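## 4. Loose parts and the ridged tray

The Divoline records cover many kinds of bench work, and the sorting of small vehicle parts turned out to be the richest of them. It looked dull on paper. A handful of parts lies loose on a mat, a tray sits next to them, and at the end the parts are in the tray. We had set aside a page for it and ended up giving it a whole section, which we are very happy about.

### 4.1 What makes a part easy or hard to place

Parts differ in how much they care about direction. A ring lies the same way whichever side it comes from, and it can go down almost anywhere on a tray floor. A short round knob is nearly as forgiving, although it may tip or roll if it is let go near a ridge. A brake pad is another matter. It is long, it has a front and a back, and its curved ends make it awkward to set down square. Turned across a narrow channel it rides up on the ridges; turned along the channel it can settle onto the floor, if the channel is wide enough.

We call this the *turning cost* of a part: how far it has to be turned between its resting place on the mat and its resting place in the tray. Earlier work at Gulach treated every part as a point and measured only the distance it had to travel. For rings and knobs that is a fair shortcut. For brake pads it leaves out the most interesting bit, and the Gulach numbers for long parts have always looked strangely noisy as a result.

Figure 3 gives two views of the bench, with the ridged metal tray and the brown mat.

**Figure 3.** Sorting loose parts at the bench. First view: a small black ring-shaped part on the mat, with the tray at the right. Second view: the tray at the left with a small round black knob in its leftmost channel, and brake pads on the mat. 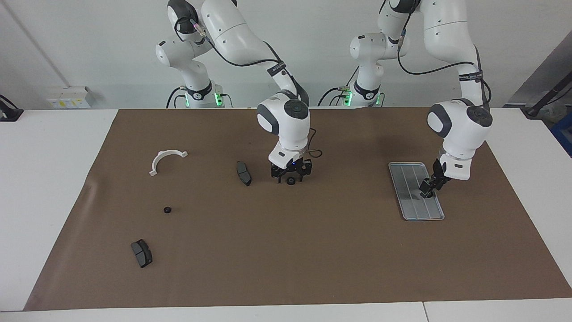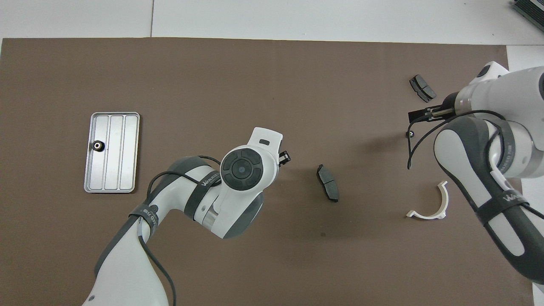 ### 4.2 Reading the records

For each round we noted where a part first lay, which way it pointed, which channel it went to, and whether it was moved again later. The Unham notes were already in this form. The older Gulach notes had channel and order but no direction, so we used them only for the questions where direction plays no role.

After cleaning, the pooled set held 3,153 placements. Of these, 2,271 were *settled* placements, meaning that the part stayed in the channel where it was first put down until the round was over. The rest were moved at least once, either to another channel or further along the same one. We had expected far fewer second moves. Going back through them was one of the real pleasures of this project, and we changed our minds about the tray more than once along the way.

Three patterns stood out.

**The outer channel fills first.** Small parts tend to go to the channel nearest the rim, and usually toward one end of it. The rim seems to act as a kind of wall to work against. Once there are a few parts in that channel the effect fades quickly, and by the second half of a round it can hardly be seen in the records at all.

**Long parts wait.** Brake pads were often left until the small parts were in. This was true even when a pad lay closer to the tray than anything else on the mat. A simple distance model gets these rounds badly wrong. Adding turning cost fixes a good share of the errors, and the remaining ones are mostly rounds in which two pads lay at very different angles.

**Second moves come in pairs.** When a part was moved again, another part was likely to be moved right after it. In the Unham notes the usual story is that a pad needs more length than is left, a small part is shifted to clear the way, and the pad is then shifted as well. We find this lovely – the tray is being tidied as a whole, with each item making a little room for the next.

### 4.3 The ridges

Ridges are normally described as dividers. They keep parts from sliding into each other when a tray is carried, and most trade guides stop there. Our reading is that they also do quiet work while the tray is still on the bench, by suggesting a direction. In the flat-tray rounds, which we ran in October with the same parts lists, pads ended up at all sorts of angles. In the ridged-tray rounds they mostly lay lengthwise, or close to it.

There is a price. A channel that suits a pad is far too wide for a ring, and a channel that holds a ring snugly will not take a pad. Hjaltested proposed mixed-width trays for just this reason, with one broad channel and several narrow ones. We tried the idea in 4 short rounds and liked it a great deal, but the set is much too small to report as a result. The notes are kept with the other records for anyone who wants to take it further, and we would be delighted if someone did.

The mat deserves a word too. A plain mat in a single color makes dark parts easy to tell from the surface they lie on, and it marks out the working area without any tape or lines. Parts that started near the edge of the mat were placed later than parts near the middle, whatever their kind. We did not plan to test this and the starting spots were not balanced, so we give it as an observation and include starting spot as a factor in the model of Section 5.

### 4.4 Limits

The parts lists were short, and brake pads were the only long parts that came up often enough to study. Bolts and springs appear in the Gulach notes but are missing from the Unham ones. Tray position was also changed between rounds in a way that was not fully recorded, and left and right are therefore pooled in everything that follows.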